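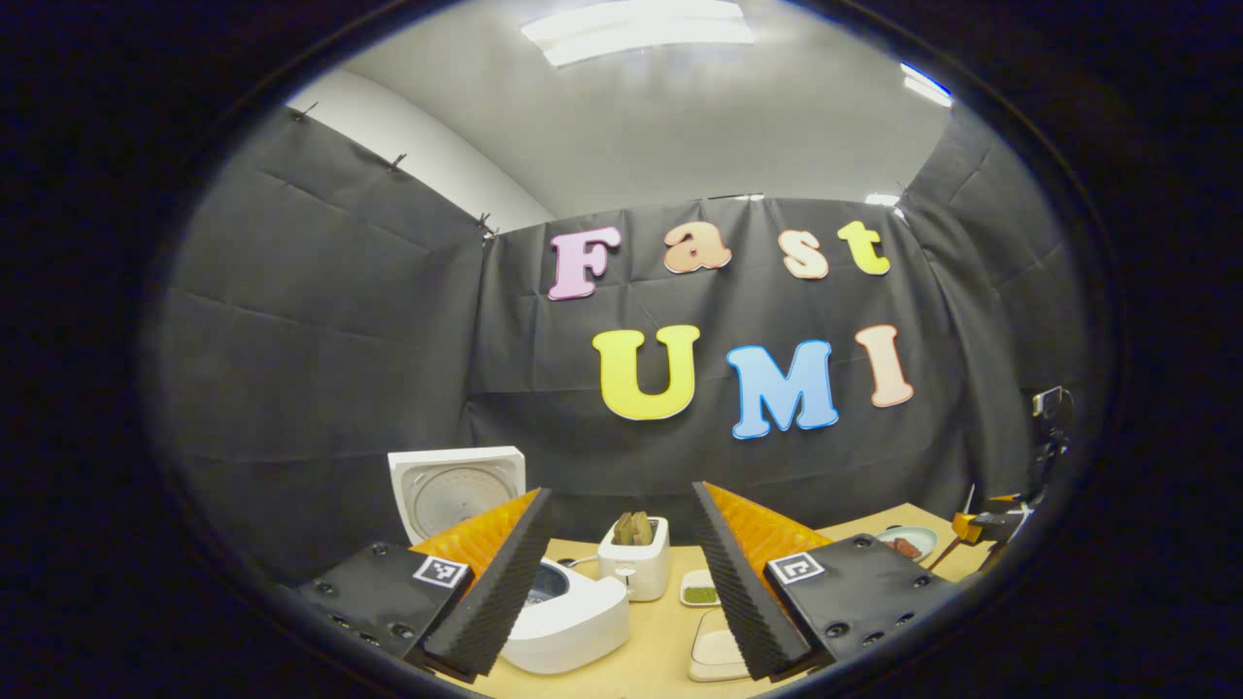
A customer wrote to us after the first week to say that the practice table had taken longer to get right than the gripper had, and could we please put that part of the guide before the part on recording. We thought that was very fair, so here it is, moved forward and rather fatter than it used to be.

Section 5. Setting up your practice table and making your first recordings

Revised Friday, April 26, 2019

By now you should have the Wender hand gripper out of its case, charged, and paired with the Betus recorder as set out in the earlier sections. If the recorder is still showing a red light, please go back and finish the pairing first. It is tempting to press on, and plenty of us in the workshop have done it, but you will only end up doing the table twice.

Put the kettle on, clear yourself a bit of time, and have the following to hand:

The Wender gripper, with both fingers fitted
The Betus recorder and its lead
The soft cloth from the lid pocket of the case
The small hex key (it lives in the handle of the gripper, under the rubber bung)
Backdrop fabric and clips, if you bought the Whitcombe table pack, or your own if you didn't
Whatever you plan to pick up

5.1 Choosing the spot

1. Pick a table that doesn't rock. A plain top in one colour is best, and pale wood does very nicely. Glass and high-gloss tops throw the room lights back at the lens and are best left for another day.

2. Stand where you'll stand when you are working and hold the gripper out in front of you. You should be able to reach the far edge of the table without leaning on it. If you can't, bring the things you'll be handling closer to you and leave the back of the table for whatever doesn't move.

3. Switch on the overhead lights and leave them on. Ordinary office tubes are perfectly good. Draw the blinds if the sun comes in, and do try to keep them the same way for the whole session.

Note: You don't need a special room. A corner with walls on three sides is a luxury, and lovely if you have one, but a single wall behind the table will see you through.

5.2 Hanging the backdrop

1. Shake the fabric out and hold it up against the wall with the matt side facing you. Black is what we supply.

2. Clip it along the top edge first, starting at one corner and working across. Leave the clips a little slack until the whole width is up — it is much easier to shift the fabric along at this stage than later on.

3. Let the sides fall and smooth them down with the flat of your hand. Fold lines from the packet will still show. They do no harm at all and you needn't get the iron out, though people do write in to ask.

4. If you like to put a name or some lettering on the fabric, by all means do. Foam letters are cheerful and stay put quite well. Please fix them before you start recording and then leave them where they are until the whole set is finished.

Caution: Don't hang fabric over a heater, a socket in use, or the vents of any appliance. Keep it well clear of toasters, kettles and anything else that gets hot.

5.3 Checking the fingers

It's worth doing this every time you pick the gripper up, even if you only put it down to answer the door.

1. Open the fingers fully and look along them towards the table. They should form an even V, with a clear gap between the tips. If one finger sits closer to the middle than the other, see "Centring the fingers" in the section on care.

2. Look at the square black-and-white marker on each finger. Both must be flat, clean and in full view. Wipe them with the dry cloth. Please don't use spray cleaner, as it creeps under the corners and lifts them.

3. Run a thumb along the orange ridged pads. They ought to feel slightly springy, with no crumbs in the ridges. Butter is the usual villain here. Lift a pad off by its top end, rinse it under the tap, and let it dry for 30 minutes before putting it back.

4. Check the black serrated strip at the edge of each pad. It should lie snug all the way down.

5. Nip up any loose screws on the finger plates with the hex key. Finger tight and then a small turn more is plenty. We've had a few plates back with the heads rounded off, and it's a shame, as there's no need for it.

Caution: Keep your other hand away from the fingers while you are squeezing the trigger. The pads are soft but the edges of the plates are not.

5.4 Laying the table

A kitchen task is a kind one to begin with. The objects are familiar, you already know how they ought to be handled, and there's a good spread of shapes: a lid to lower, a slice of toast to draw out, a plate to slide along. You can of course start with whatever your own work calls for, but if you haven't decided, try the breakfast-and-supper layout that goes with our sample task file, number 1029.

1. Set the larger appliances down first, with their openings facing up and nothing standing in front of them that you'd have to reach over. If you are using a rice cooker, raise the lid and make sure it stays up by itself.

2. Add the dishes and plates. Leave enough room between them for both open fingers to come down on either side of whatever you're lifting.

3. Put the food out last. Real food is fine, and so is the play sort. If you use real meat, keep it on its own plate, wash the pads afterwards with warm soapy water, and don't let anybody eat from that table.

4. Squat down so your eyes are level with the table top and look for anything that might topple when it's nudged.

5. Mark the place of each item with a small dot of low-tack tape underneath. You'll be glad of it by the tenth time of putting everything back.

Caution: All appliances must be switched off and unplugged while you are learning. The gripper is not rated for hot surfaces or for liquids, and its lead can catch on a raised lid.

Note: If you already have a robot arm mounted beside the table, leave it powered down and parked during hand recording. It may stay in view. The Bimero software is quite used to it and won't mind.

5.5 Your first recordings

1. Hold the gripper still above the near edge of the table, with the fingers open and pointing away from you. Press the green button and wait for two short beeps.

2. Move in at an easy pace. Most newcomers go too fast, as one does when being watched. Think of carrying a full cup across a carpet.

3. Close the fingers gently until the pads touch the object on both sides, then lift. Keep your wrist as level as you comfortably can.

4. Set the object down, open the fingers fully, and come back to where you started.

5. Press the green button once more. A single long beep means that the recording is saved. A run of quick beeps means the recorder lost sight of a marker along the way — don't worry, just put the table back and have another go.

6. Play the recording back on the Betus screen. Both markers should be visible from beginning to end, and the lens should have a clear view between the fingers.

Do a handful of these before you judge how you're getting on. The early ones are nearly always a bit wobbly. Keep them in a separate folder and you can decide in a day or two whether they're worth having.

5.6 If something isn't right

The picture has a dark round edge.
This comes from the wide lens and is quite normal. Please don't try to unscrew anything to be rid of it.

The recorder keeps losing one marker.
Check that your sleeve isn't falling across it. After that, look for a reflection from a ceiling light and turn yourself slightly.

Light objects slip out of the pads.
Clean and dry the pads first. If it still happens, swap them for the spare pair in the case.

The backdrop sags during a session.
Add another clip in the middle. Record again anything you made while it was on the move.

Whitcombe table packs bought before July come with the older, shorter clips. They hold well enough on a thin board but not on a thick one, and we'll gladly post you a set of the longer ones if you drop us a line with your order number.

Next: Section 6. Copying recordings to the Bimero software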